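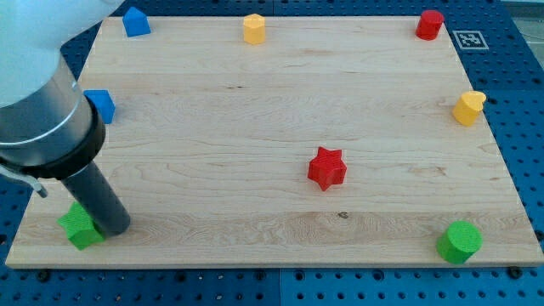
By the author of the Classka workshop notes
Revised 12 August 2025

Chapter 2
Pushing Things Around

I spent most of a winter at the Mavard shared shop trying to get an arm to pick things up, and I'm going to ask you to put that off for a chapter. We start with pushing! A plain round stick on the end of the wrist, some blocks, a flat board, and you have enough trouble to keep you busy for a good long while.

The blocks are easy. Print stars, hearts, cylinders, pentagons, whatever you like, in a few bright colors so your code can tell them apart (mine came off the old Fuchs printer, layer lines and all, and I never sanded a single one). Keep them under 60 mm across or they start crowding each other. For the board I like pale wood, as flat as you can find. Knots are fine. A warp isn't, and I lost two evenings learning that.

Then there's the tip. You want it hovering just over the wood, low enough to catch the side of a block and high enough that it doesn't scrape. I use 2 mm. Set it at one corner, then check the other three before you run anything, and keep the speed at 20 percent until you trust your numbers.

Tape a printed marker flat on the table beside the board too, so the camera has a fixed spot to measure from. We'll get to reading it in Vostum once the arm can nudge one star in a straight line, which is harder than it sounds. Stars spin. Start with a cylinder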